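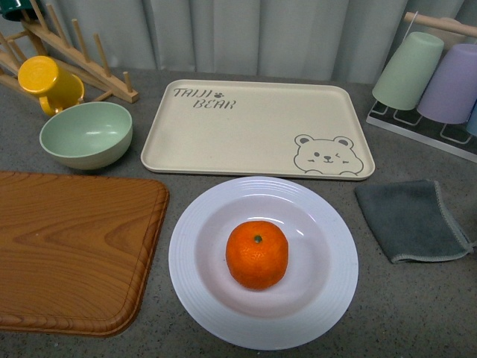
有一条意见认为,托盘与盘子在名录中不宜并为一类:盘子盛放食物,托盘承载器皿,两者在台面上的位置、取用次序和收纳方式都有差别,合并之后按"盘"检索所得的结果过于庞杂,布置台面的人很难直接使用。该意见同时提出,砧板若在布置中兼作垫板,也应有单独的标注方式。

上述意见已在本版中采纳。托盘自成一类,代码为 TP;盘子沿用原代码 PZ;砧板保留在"备餐用具"之下,另设"陈列用途"一栏。旧版中以 PZ 登记的托盘全部改号,新旧编号的对应关系见随附的 crosswalk.csv。

Plosham 厨房台面用品名录
说明文件(README 兼数据说明)
版本 2.3
发布日期 2023-11-08
维护单位 Vollberg 家居资料室

一、概述

Plosham 厨房台面用品名录(以下简称"本名录")收录家庭厨房台面上常见的器皿、备餐用具、小件果蔬及织物,并以统一的用语记录其外观、摆放关系和收纳要求。本名录供家居布置、物品登记、租赁厨房交接以及相关教学使用。

本版登记用品 584 件,分属 50 个小类,文字记录合计 1,601 条。每件用品至少有一条外观记录;已完成外观、摆放、收纳三项记录的用品为 511 件,其余用品将在后续版本中补齐。使用者可依据 status 字段区分二者,取值为 full 者三项齐备,取值为 partial 者尚有缺项。

本名录不收录炉灶、冰箱等固定设备,亦不收录调味料、干货等消耗品。小件果蔬列入收录范围,理由在于其经常作为台面布置的组成部分出现,例如置于盘心的一只橘子。果蔬条目只记录种类、颜色和外形,不记录重量、产地与保存期限。

二、组成

发布包内含下列文件:

items.csv 用品主表,每行一件。
records.csv 文字记录表,每行一条,以 item_id 与主表关联。
layouts.csv 台面布置表,记录各用品之间的相对位置。
crosswalk.csv 新旧编号对照表。
terms_zh.txt 中文用语表,按类别排列。
images 目录 台面照片,供核对用语时参考。
LICENSE.txt 使用许可。

所有文本文件均采用 UTF-8 编码,表格以半角逗号分隔,字段内如含逗号则以半角双引号包围。换行符统一为 LF。使用电子表格软件打开时,item_id 一栏应按文本导入,否则前导零将会丢失。

三、主表字段

item_id 用品编号,由两位字母与四位数字组成。
class 大类,分为盛器、承托、备餐、果蔬、织物五项。
subclass 小类。
color_main 主色。
color_minor 次色,可留空。
shape 俯视外形,如圆形、长方形、圆角长方形。
rim 边沿特征,如宽沿、矮沿、斜边。
pattern 纹样,包括环纹、木纹、线描图案等。
text_on_item 器物上的文字,照原样抄录。
display_use 陈列用途。
status 记录完成情况。

color_main 只允许填写用语表中的颜色名称。浅绿、淡绿、豆绿在旧版中混用较多,本版统一为"浅绿",确需区分时在备注中说明。米色与浅褐分列,不得互换。带有轻微偏色的白色器皿仍登记为白色,偏色写入 color_minor。

material 字段自 2.0 版起撤销。仅凭外观判断材质,误差较大,尤以带木纹的用品为甚:木纹可以来自木料本身,也可以来自表面印刷。凡未经实物查验者,一律只写"木纹",不写"木制"。瓷、陶、密胺等名称的处理方法相同。

四、分类与用语

(一)盛器

盘、碗、杯归入盛器。盘子按俯视外形和边沿登记,宽沿盘须注明盘沿有无纹饰。盘沿上若有数道凸起的同心环,记为"同心环纹,凸",不另计环数;盘心下凹者,记为"浅心"或"深心",以盘沿高度为参照。

碗类以口部外形为准。碗内盛有物品时,物品单独登记,碗与物品之间的关系写入布置表,关系名称用"盛"。

(二)承托

托盘、杯垫、隔热垫归入承托。托盘须登记外形、边沿及图案三项。空置的托盘与承载器皿的托盘使用同一编号,是否空置属于布置状态,写入 layouts.csv,不写入主表。

托盘上的文字依原样抄录,保留大小写与换行,换行以竖线表示。例如文字分两行排列的托盘,text_on_item 记为 TAIJI|BEAR。抄录文字仅用于辨认物品,不作为品牌归属的依据。文字之间的小图形,如爪印,不写入 text_on_item,改在 pattern 中以"爪印"注明。

动物图案按"动物名称+画法+姿态"登记。卡通熊线描图案可记为"熊,线描,探头"。表情、腮红等细节可写入备注,不作为检索项。图案与文字分处对角者,注明各自所在的角。

(三)备餐

砧板、量勺、打蛋器、削皮刀等归入备餐。砧板登记外形、转角、边沿和纹理,转角分直角与圆角。纹理颜色较多时,以面积较大的颜色为主色,条纹颜色为次色。

砧板的 display_use 取值有三:空置、垫放、待查。其上没有其他物品时填"空置";作为器皿或果蔬的衬底时填"垫放";资料未能覆盖整块板面时填"待查",不得以可见部分推断全部。

(四)果蔬

果蔬按通用名称登记。橘、橙、柚等柑橘类容易混淆,登记时以果形、果皮及果蒂为据,仍不能确定者记为"柑橘类"。果蒂尚存时,在备注中写"带蒂"。果皮颜色只记常见颜色名称,高光与阴影不作为颜色依据。

(五)织物

桌巾、茶巾、隔热手套归入织物。窗帘、帷布等背景织物不编号,仅在布置表的 background 字段内记录颜色与垂挂状态,如"浅灰白色,竖向垂褶"。

五、台面布置表

布置表以俯视或斜俯视下的台面为单位,每一布置有一个中心物。中心物通常为盘、碗或托盘,其余物品以其为基准,用左、右、前、后以及四个斜向表示方位。近观察者一侧为前,远离观察者一侧为后。

环形布置记为 ring,成行布置记为 row,无明显规律者记为 free。环形布置不要求各物品间距相等,只要物品大体围绕中心物分布,即可使用 ring。

以一组环形布置为例,中心物为白色圆盘,盘上置橘一只,其后为米色圆角托盘,其左为木纹砧板。布置表中写作:

center:PZ,白色,圆形,同心环纹
on_center:橘,橙色,带蒂
back:TP,米色,圆角长方形,矮沿
left:砧板,木纹,圆角
layout_type:ring
surface:灰色,带斑点
background:浅灰白色,竖向垂褶

上例仅列部分字段,用以说明书写格式。正式登记时应按实际情况列出其余物品。台面本身不编号,颜色和斑纹写入 surface 字段。石材、人造石等名称同样不予填写。

物品相叠时,下层物品先行登记,上层物品以"置于"关联。物品相邻但没有接触时用"邻",有接触而不相叠时用"靠"。两种关系难以分辨的,一律用"邻"。

六、登记规程

登记工作分初录与复核两步。初录人员依照用语表填写主表,再填写文字记录。复核人员不得为同一条目的初录人员。复核时先阅读文字记录,再核对照片或实物;文字与实际不符者退回重录,不由复核人员直接改写。

文字记录以短句为宜,每条只记一个方面。外观记录不写评价性词语,如"精美""雅致""廉价"。摆放记录不写用途推测,例如不得由盘中有橘而推定为早餐或待客布置。收纳记录可依据一般家务常识写明叠放次序与存放高度,但应与外观记录分开。

同一用品在不同布置中多次出现时,沿用原编号。外观相近而不能确认为同一件的,分别编号,并在 similar_to 字段内互相注明。此类条目在统计时按不同用品计算。

旧版资料中有部分记录来自 Bach 收纳手册的底稿。该批记录用语与本名录略有出入,如将浅心盘写作"平盘"、将矮沿托盘写作"茶盘"。本版已按用语表改写,原文保存在 legacy_text 字段中,供对照查阅。

七、收纳记录

收纳记录适用于台面清理之后的归位,分为位置、朝向、叠放三项。位置以柜层表示,自下而上编号;朝向分平放、侧立、倒扣;叠放记录上下次序。

圆盘可平放叠置,同径者归为一组,盘沿带凸起纹饰的盘置于该组上部,并以软垫隔开。碗类按口径由大到小叠放,口径相差过小者分列。托盘以侧立为宜,图案面朝向同一侧,便于取用时辨认。砧板侧立存放,与托盘之间留有间隔,清洗后晾干再行入柜。果蔬不入柜,移入果篮或阴凉处,盘子取下后另行归类。

Grarow 分格架的使用者可参照 storage_grid 字段。该字段以列号加层号表示格位,仅适用于三列四层的摆法,改用其他规格时须自行换算。未使用分格架的,此字段可以忽略。

台面清理的一般次序为先取食物,次取小件器皿,再取盘、碗,最后取托盘和砧板。租赁厨房交接时,应按此次序逐件核对编号。缺件、破损及来源不明的物品另纸登记,不得直接在主表中删除或增补。

八、适用范围与限制

本名录适合用于统一物品名称、编写布置说明、制作交接清单和教学练习。其分类以外观为基础,不宜用于判断器皿能否接触热食、能否放入微波炉或洗碗机,也不宜用于估价。

家庭台面的用品种类受地区与生活习惯影响。本版中盛器类条目较多,备餐类偏少,织物类尤为不足。带有卡通图案的用品收录数量有限,pattern 字段中的动物名称尚不完备。引用各类数量时,不应将其视为一般家庭的实际持有情况。

部分物品在资料中只有局部可见。对此类物品,主表允许在 shape 之后加注"局部",其未见部分的颜色、纹样及边沿一律留空。留空与"无"含义不同:留空表示未知,"无"表示查验后确认没有。导入数据时请勿将空值自动替换为"无"。

颜色名称受光线影响,浅灰、灰白、米色之间的界线并不严格。有精确比色需要的,应以实物为准。

九、版本变更

2.3 托盘由 PZ 改为 TP;砧板增设 display_use;统一浅绿用语;布置表增加 surface 字段。
2.2 八月完成柑橘类条目复核;similar_to 字段改为双向填写。
2.1 修正部分碗类的重复编号;增加 storage_grid。
2.0 撤销 material;文字记录与主表分开存放。

自 2.1 及更早版本升级者,应先以 crosswalk.csv 替换编号,再导入布置表。若次序相反,托盘条目将无法与原有布置关联。自行增补的条目请使用 ZX 开头的编号,以免与后续版本冲突。

十、许可与引用

本名录可用于教学、研究及机构内部管理。转载用语表或主表时,应注明名录名称、版本号与维护单位。改动后再行发布的,应在显著位置注明改动内容,并不得沿用原版本号。器物上的文字与图案,其权利归各自权利人所有,本许可不涉及其商业使用。

引用格式如下:

Vollberg 家居资料室:《Plosham 厨房台面用品名录》,2.3 版。

十一、更正与意见

更正意见应写明用品编号、字段名称、现有内容及建议内容,涉及布置的请一并写明布置编号。一份来函可包含多项更正,但每项须分行书写。仅涉及个人用语习惯、未影响检索的意见,将汇总后于下一版修订用语表时统一处理。

尚待处理的事项包括:带盖碗的小类归属;果篮应列入盛器还是承托;椭圆盘长径的登记方法;隔热垫兼作杯垫时的编号办法。以上事项在新规则公布之前,仍按 2.2 版规定执行。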